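The ferry timetable as literature

The woman who compiles the timetable for the Plollasholm ferry has asked not to be named, on the grounds that people already know where she lives and some of them have missed boats.

She has done the job for 19 years from a back bedroom in Forkbridge, with a view of the slipway if you lean. The timetable runs to a single folded sheet. It has eleven footnotes, and regular passengers speak of them the way other people speak of difficult relatives.

"Footnote seven is the one they write in about," she says, pouring tea into a mug that has lost its handle. "It says the 4.40 runs on schooldays except when it's the 4.25. I think that's perfectly clear."

I had read it on the quay that morning and gone for a sandwich on the strength of it, and had then watched the 4.40's opposite number leave without me. She nods when I tell her this. She has heard it before, possibly from everyone.

The crossing takes 25 minutes and serves an island of 400 people, most of whom have stopped consulting the sheet and simply look out of the window. It is printed all the same, 837 copies every June. The odd number has a history. The printer, Mets, used to charge by the box, and a box held 700. An extra bundle was thrown in one year to use up the paper, somebody wrote the total on the order form, and it has been copied from form to form ever since.

"I did ask for 800 once," she says. "They rang up to check I was all right."
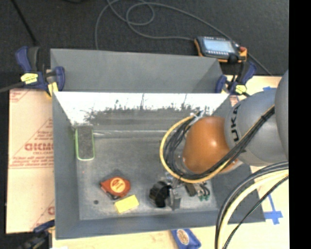 Why not put the whole thing online and be done with it?

"Because the tide doesn't care what's online, and half the island gets a signal only by the church. A sheet of paper on the fridge works in a power cut. And you can write on it – I've seen people's kitchens, they've all got their own footnotes by now."

There was an attempt at modernising, some years back. A firm called Tultuser was hired to redesign the sheet, and came over for two days in good coats. They gave it colours. Blue was for winter, a slightly different blue was for summer, and there was a small anchor symbol meaning "see over", although the other side had been left blank to let the design breathe.

"Very nice people," she says, in the voice one uses for a burglar who wiped his feet. "They wanted to lose the footnotes. I said, fine, which boats would you like to cancel?"

The old layout was back by the following summer. She kept the anchor, which now marks sailings that don't carry livestock.

I ask whether she uses the ferry much herself. She puts down the mug and considers this for longer than I expected.

"Not a great deal. My sister's over there, so I go for her birthday, and for funerals. I missed it last time, as it happens. I'd gone by the old sheet."

And whose fault was that?

"Footnote nine," she says. "I'm going to have a look at it."

She walks me down to the slipway for the evening crossing, which is shown as 6.10. We get there at six. The boat is already well out, going nicely, and she checks her watch against it and takes a pencil from her coat.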